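December 13, 2020. Plilleo, sofa room, grasp planner branch.

Went back to the pillow task after merging Laine's change to the depth filter. The planner still treats the black cable on the carpet as free space. Thin things drop out when Calum downsamples the cloud, and the striped carpet doesn't help.
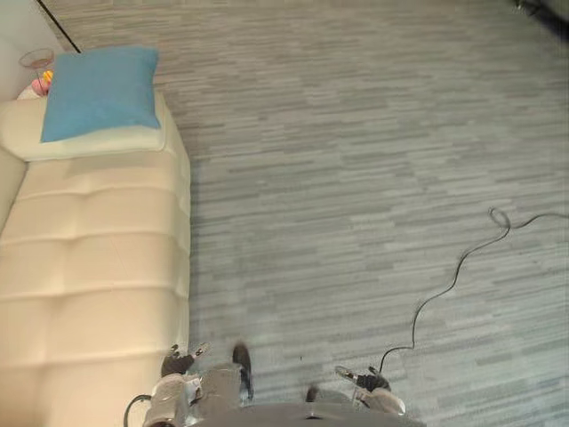 Head view, blue pillow on the white cushion, cable on the carpet at right.

Tried a voxel size of 2 mm. Planning time went from 19 ms to 74 ms per cycle, too slow for the 30 Hz loop. Kristaps suggests keeping the coarse cloud for the arms and running a separate line detector on the RGB for cables only. I'll stub that out in Ots.

The wrist view has its own problem. The self-filter masks the four fingers fine but leaves part of the thumb in,

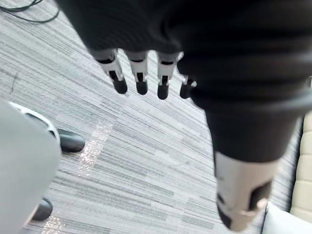
so the planner gets a phantom obstacle right next to the palm and backs off. The thumb mesh in the URDF dates from July and needs redoing. Fouad has the new one.

To do: swap mesh, rerun the logged bags, ask Darius about the mask padding.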